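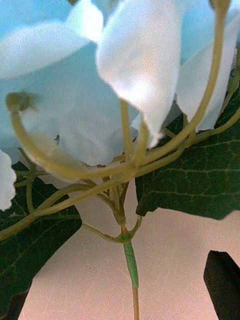

My gran never bought a bunch of flowers in her life. She grew them, pinched them or was given them, and she thought anyone who paid for a daffodil wanted their head looking at. So I felt a bit shifty turning up at Mollow, the Sunday flower market, with £42 in my pocket and every intention of spending the lot.

I'd been told to get there at six. I got there at twenty to eight (the bus, don't ask) and the best of the peonies had gone. Jocelyn Maglaya, who has had the corner pitch for 14 years, laughed at me and handed over a cup of tea. "You want the ugly ones anyway," she said. "Tight as a fist, a bit grubby. Those are the ones you'll still have next weekend."

She was right, too! Mine sat on the kitchen windowsill looking like sprouts for two days and then went off like fireworks.

I've picked up a few other habits from the stallholders since. Cut the stems again when you get home, even if they look fine. Change the water every day, and skip the penny and the aspirin. Juraj Čierny, two pitches along, swears by a clean jam jar over any vase, and keeps 26 of them under his table to give away.

I spent £38 in the end, and the rest went on a bacon roll. Gran would have approved of the roll. I'm going back in May for the sweet peas, and this time I'm getting the early bus.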